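Portes ouvertes chez Grovana, côté copeaux

J'avais repéré l'annonce en avril, sur la vitrine de la boulangerie : la menuiserie Grovana ouvrait ses ateliers, de 14 h à 18 h. J'adore l'odeur du bois, alors j'y ai traîné ma sœur (qui venait surtout pour le goûter, elle ne s'en cache pas).

On commence par la cour, où sèchent les planches. Le groupe était petit et on pouvait poser toutes les questions qu'on voulait – je ne me suis pas privée ! Chie Tamura, qui menait la visite, nous a fait deviner des essences à l'odeur. J'ai confondu le frêne et le chêne deux fois de suite.
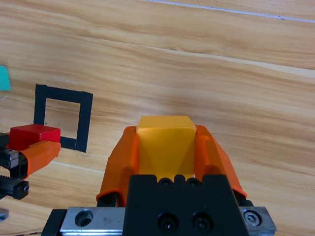
Photo : Ondora / portes ouvertes Grovana

Moi, ce sont les plateaux de table qui m'ont fait craquer. Ces bois clairs, couleur miel, avec le fil qui part en biais, je pourrais les regarder des heures. Côté prix, ça pique un peu : 1306 euros pour le modèle Clateo, et il faut patienter 4 mois. Ma sœur a préféré une planche à découper, bien plus raisonnable, qu'elle a portée sous le bras tout l'après-midi.

Le goûter, parlons-en : une tarte aux noix extraordinaire, et du café un peu léger. Pour se garer, mieux vaut laisser la voiture derrière la salle des fêtes, à 400 mètres, et finir à pied par le canal. Le petit chemin est ravissant, mais prenez de bonnes chaussures.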